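Equipment Planning Board > Purchasing and Budgets > Hand-held gripper sets: request for comment on replacement plan

Posted by Oğuzhan Ekinci
February budget round

Colleagues,

The Stestmont laboratory is preparing its equipment request for the coming budget year and would welcome comment from other sites before the form goes in. Our present stock is 5 pairs of hand-held grippers, used for collecting handling demonstrations with bags, wraps and other soft packaging. We propose to add further pairs and to retire the oldest.

Two offers are in hand. Tamen quotes 2687 per pair, delivered, with the camera mounts left to the buyer. Jarkell quotes 2817 per pair, with mounts and a set of spare links included. Both prices are before tax. The purchasing office will ask why we do not simply take the lower figure, and I would like to have a sound answer ready.

Regards,
O. Ekinci

Reply from benchstock_hall

The difference between the two offers is small enough that it should not decide the matter. Please look at the joints first. In our experience the finger links themselves last well, while the bushings are what wear and have to be ordered again. If the Tamen offer does not list bushings as a separate part with a price, I would ask for that in writing before comparing anything else.

Reply from Murali Rajan

I must disagree in part with the previous poster. Bushings are a minor cost and any competent machine shop can supply them. The larger expense at our site has been staff time spent on mounting and aligning cameras -- time which never appears on the purchase form. An offer that leaves the mounts to the buyer is not complete, and it should be entered in the comparison with a figure for labor added.

Reply from Oğuzhan Ekinci

Thank you both. To make the discussion more concrete, I attach a view from one of our stations with a clear plastic bag as the work item. The brass-colored rings at the upper ends of the links are the bushings benchstock_hall refers to. A camera clamped to the rail overhead is the kind of item Mr. Rajan would have us cost separately.

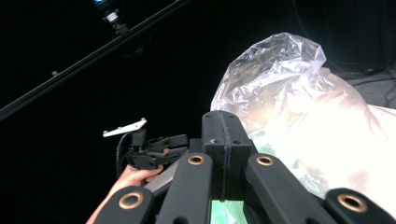

Murali Rajan remarked that the rail and its clamps ought to be on a budget line of their own in any case, as fixed station equipment has a longer service life than anything held in the hand. He would write the grippers off over two years and the rail over five, and he asked whether the Stestmont form allows the two to be separated.

Reply from Oğuzhan Ekinci

It does, although the finance office prefers a single line per station. I will request the split.

Reply from k_lindqvist_ops

May I raise the question of quantity? The draft circulated last month asked for 13 pairs. With the present number of trained operators, I do not see how so many would be in use at one time. Idle equipment is difficult to defend at the mid-year review, and it was raised against us when we bought ahead for the Namboodiri project. A smaller first order, with a price held for a second, would be the more prudent course.

Reply from benchstock_hall

I take the point about idle stock, but a held price is worth little unless the supplier commits to the same revision of the hardware. We accepted such an arrangement once and received a second batch with a different hole pattern. None of our existing plates fitted -- new ones had to be cut at our expense. Any such clause should name the revision.

Reply from k_lindqvist_ops

Agreed as to the revision. I maintain my view on quantity.

Reply from Oğuzhan Ekinci

I have written to both suppliers. Tamen has been asked for a parts list with bushings priced individually, and Jarkell for a written statement on hardware revision and the period for which the price can be held. The quantity will be shown on the form as two stages, with the second subject to review. Mr. Rajan, if you are able to share your labor figure for camera alignment, I would like to cite it in the supporting note.

Reply from Murali Rajan

You will have it by noon tomorrow. Please note that it covers the first installation only. Realignment after a mount has been knocked is recorded under maintenance at our site, and I would have to request that figure from another department.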